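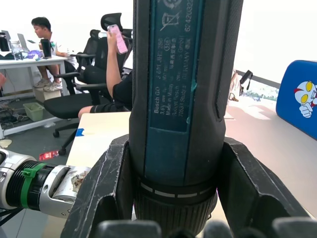

Gripper talk – notes, 20 mins, leave 5 for questions

Start: hello, thanks Yara for the slot. Say who did what – Hussam Khoury ran the trials, I did the fingers and the spreadsheet, Yara Aoun wrote the controller bit.

Question we had: keep the plastic two-finger, or pay for the Keller one? Troltcombe wanted an answer by March.

Set up. Same arm for both, same wrist camera, same operator. 200 picks each. Mixed objects but I'll mostly talk about the screwdriver, it's the one that split them.

Why the screwdriver – long, awkward, fat grip and a ribbed collar. Heavy for its width. Holding it upright is the real test. Don't read out the whole object list!!

Numbers (slow down here)
Plastic fingers: 639 g fully loaded with camera and bracket
Keller: 683 g, same bracket
Difference is small but the wrist joint feels it at full reach. Hussam has the current plots if asked.

Camera. Jaws sit in shot on both. With plastic you can see both fingers against the tool, good. Keller jaws are wider, hid the contact point a lot. We tilted the mount, helped a bit, then lost the tips. Went back.

Grip. Where you hold matters more than how hard. Low on the body it stays put better when the arm turns. Up by the middle it swings. Keller squeezes harder, didn't fix the swing. Pause – people always ask about force.

Wear. Plastic scuffs, pale scratches along the finger edges. Pass the old pair round. Mahasneh pads wore quicker than bare plastic, no idea why, say so.

Controller. Old one closes at one speed. Prornden one slows down before contact, far fewer knocked tools. We ran it at 85 per cent closing speed and left it there. Yara to take this part if she's in the room, otherwise two sentences and move on.

What went wrong – operator gets tired after lunch, later picks are worse on both grippers. Should of swapped the order halfway. Own up to it.

So: keep plastic, buy the Prornden controller, print spare fingers. Look at Keller again if they do a narrower jaw.

Likely questions: cost (ask Hussam), glass (not tried), two arms handing over (started, no resluts yet).

Water. Clicker. Turn phone off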